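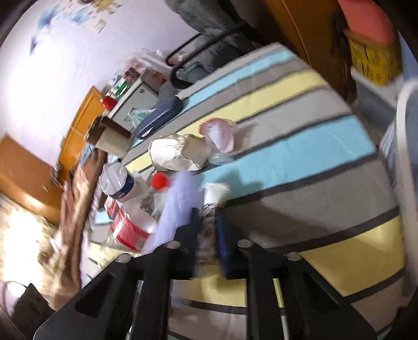
Where do you start when every drawer in the place is full of odds and ends? On the bed, or on any big flat surface you can cover with a cloth, with one drawer's worth of stuff tipped out at a time.

I've been doing this all month and I love it so much that I've started looking forward to it over breakfast. Drawers! At my age!

It began with the bathroom cabinet in March, when I opened it to get a plaster and half the top shelf came down into the sink. I'd always sorted things in place before, standing up, moving the little bottles from the left side to the right side and feeling very busy. Then I mentioned it to Gerrit Aerts, who lives upstairs and used to pack up whole apartments for a living, and he told me to take everything out and lay it on something with a pattern. Stripes if you have them. I have a striped cloth with gray, light blue and yellow in it that I bought years ago for picnics we never went on, and it has finally found its calling.

The stripes are brilliant for this (he was so right). Every band becomes a category without you having to label a thing. Mine change every time, but last Thursday they went: blue for things I use every week, yellow for things that need a new home in some other room, gray for the ones I have to think about. The gray band fills up fastest. I've made peace with that.

A few things I've learned along the way, in no order at all.

Tall skinny things are the troublemakers. Tubes, pens, brushes, anything that rolls or falls over and takes three neighbors with it. I pull those out first and stand them in a jar, and the pile that's left already looks half as scary. Caps are next. If something has a cap, I check that it closes, and if it doesn't, out it goes. I had a bottle of hand lotion from Fimeo that had been quietly leaking onto a pack of cotton pads for what must have been a year, and the pads had gone stiff as a cracker.

See-through containers are worth every penny. I'm a convert! I used to keep buttons and safety pins in old tins because the tins were pretty, and every single time I needed a button I opened all of them. Now anything tiny goes in something clear and I can find it while talking on the phone.

Set a timer. I do 20 minutes and then I have to stop, even in the middle of the good part. The first weekend I didn't, and I was still sitting on the floor at eleven at night reading the instructions for a hair trimmer that left this house with my brother.

Don't go shopping for organizers first. I bought a set of 4 trays from Baert before I'd sorted anything, and they're lovely, and not one of them fits the bathroom drawer. They're in the kitchen now holding tea, where they look great.

Milan Cuypers from my choir asked what I do with the stuff in the "somewhere else" pile, and the answer is that it goes into a basket and gets walked around the apartment right away, before I put anything back. If it sits by the door overnight it lives by the door. I have proof of this in the form of a screwdriver and one glove.

Putting things back is my favorite bit. The drawer gets wiped, the weekly things go at the front, and then I shake out the cloth and open and close the drawer a few times just to hear it slide. It used to stick! I'd been blaming the wood.

Next up is the hall closet, which has a shelf I can't see the back of. Gerrit has offered to hold the stepladder. I'm going in on Saturday morning with coffee and the striped cloth, and if I find the other glove I'll let you know.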